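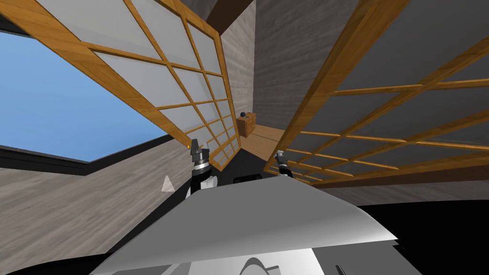

ホーム 話題を検索 通知 ブックマーク プロフィール

スレッド
2021年2月16日

内部通報窓口の受付設計について、Karicoの規程改定を手伝ったときのメモを連投します。法律論は最小限。主に受付から初動までの手順の話。

返信 6 リポスト 8

前提。Karicoは部品卸で、従業員1000人。拠点の半分は倉庫。窓口は総務部直通の電話とメールの2系統で、どちらも平日日中のみ。夜勤者の利用実績はなかった。

利用実績がないことを、経営会議の資料では「問題なし」と記載していた。件数ゼロは、違反がない場合にも、窓口が知られていない場合にも、信用されていない場合にも出る値なので、単独では指標として使えない。

最初に確認したのは規程の文面よりも、メールの転送設定。通報用アドレスの受信者に総務部長、総務課長、人事課長のほか、異動済みの元課長が残っていた。規程上の受付担当は2名。設定と規程が一致していない。

この種の不一致は監査の調書には出にくい。監査は規程の有無と周知の記録を見る。メーリングリストの構成員までは、依頼しないと見ない。依頼書に「受信権限者の一覧(現時点)」と明記すること。

次に受付票。旧様式は1枚目の先頭が氏名と所属の記入欄で、必須の印が付いていた。規程本文には「匿名の通報も受け付ける」とある。様式と本文が矛盾した場合、現場は様式に従う。

新様式では順序を変えた。
・何が起きているか
・いつから、どの部署で
・どうやって知ったか(直接見た/聞いた/書類で見た)
・連絡方法の希望
・氏名(任意)
氏名は末尾。所属欄は削除。

「どうやって知ったか」の欄は調査の優先度を決めるために必要。ただし書き込みすぎると本人が特定される。記入例には役職や席の位置が分かる表現を載せない。旧様式の記入例は載せていた。

返信 2 リポスト 8

独立性について。受付担当の2名はいずれも総務部所属で、総務部長の評価を受ける。総務部長に関する通報が来たときの経路が規程になかった。

対応は単純で、通報対象者が受付経路の上位にいる場合は監査役に直接回す、という分岐を1行加えた。判断は受付担当が行い、総務部長の承認を要しない。最後の一文がないと分岐は機能しない。

外部窓口の併設も検討した。候補はPimthorpeとIntarasukの2社。比較項目は受付時間、対応言語、匿名のままの往復連絡の可否、会社への報告書式、契約終了時のデータの扱い。

料金で比較すると、ほぼ必ず受付のみのプランが残る。受付のみだと、匿名通報者への追加質問ができない。追加質問ができない匿名通報は、多くの場合そこで調査が止まる。往復連絡の可否を必須要件に置いてから料金を見る順序にした。

結果はPimthorpeを採用。Intarasukは対応言語では上だったが、報告書に通報者の原文をそのまま転記する仕様で、変更不可だった。文体で誰が書いたか分かる職場では、原文転記はリスクになる。要約して渡す仕様が必要。

案件管理にはRukixを使っている。既存の契約があり、追加費用がかからないという理由での選定。この点は消極的な判断。

Rukixで注意したのは初期設定の閲覧範囲。案件を作成すると、件名が部門全員の一覧に表示される。本文が閲覧制限されていても、件名に「倉庫の残業申告について」とあれば十分に内容が伝わる。件名は番号のみとし、一覧表示からも外した。

操作ログも確認対象。誰が案件を開いたかの記録は残るが、保存期間は設定で変えられる。さらに、管理者権限を持つ情報システム担当がログと本文の両方を見られる。管理者にも守秘の誓約書を取った。旧規程の誓約対象は受付担当のみだった。

返信 6 リポスト 2

初動の期限。受付から2営業日以内に受領の連絡、8営業日以内に調査の要否の通知。期限を入れることには反対意見があった。「守れなかったときに違反になる」という理由。

期限がない場合、通報者からは放置と検討中の区別がつかない。区別がつかない期間が長いと、通報者は直属の上司に話すか、社外に出すか、黙る。会社から見て管理できる経路は減る。期限は残した。

調査しないと決めた場合も理由を通知する。文例は3種類用意した。対象外の相談だった場合、既に調査済みの場合、情報が不足している場合。「総合的に判断した結果」という文言は使用禁止にした。情報が不足しているなら、何があれば再開できるかを書く。

不利益取扱いの確認について。旧規程は「不利益な取扱いをしてはならない」で終わっていた。禁止だけがあり、誰がいつ確認するかがない。

新規程では、調査終了の6か月後に受付担当が本人に連絡を取り、評価、配置、シフトの変化を確認する。匿名の場合は外部窓口経由。シフトを入れたのは、倉庫では夜勤の割当が減ると手当が減り、降格がなくても収入が下がるため。

評価者側のデータも見る。ただし受付担当が人事データを照会すると、照会自体が通報者を示す手がかりになる。対象者1名だけを引かず、部署単位で抽出して手元で照合する。

周知の方法。旧来は入社時研修の資料に1枚と、イントラネットの規程集への掲載。倉庫の従業員はイントラネットに個人の端末で入れない。共用端末で通報窓口のページを開く行為は、後ろから見える。

携帯に入る大きさのカードに電話番号とURLを印刷し、給与明細に同封した。全員に同じものが届くので、持っていることに意味が生じない。掲示は休憩室と更衣室。事務所の入口の掲示は外した。前に立ち止まると目立つ位置だった。

10月に改定版を施行。その後の件数は公表しない方針なので書かない。ただ、初期に来るものの大半は通報というより労務相談で、対象外として返すと次が来なくなる。相談窓口への引継ぎは本人の同意を取ってから行う。

残っている課題。取引先からの通報を受けるかどうか。規程の対象は従業員、派遣、退職後一定期間の者まで。運送会社の運転手は倉庫の実態をよく見ているが、現状は対象外。受ける場合、相手方の会社に知られない連絡方法が別に必要になる。

もう一つ。受付担当の交代時の引継ぎ。進行中の案件をすべて渡すのか、前任者が完了まで持つのか。現行規程は「速やかに引き継ぐ」のみ。通報者は前任者だから話した可能性がある。本人に交代を知らせ、希望を聞く手順を次回の改定案に入れてある。

受付票の項目案と、Rukixの閲覧設定の確認項目は別スレッドに置きます。規程本文の公開許可は取っていないので、文面そのものの共有依頼には対応できません。

返信 8 リポスト 6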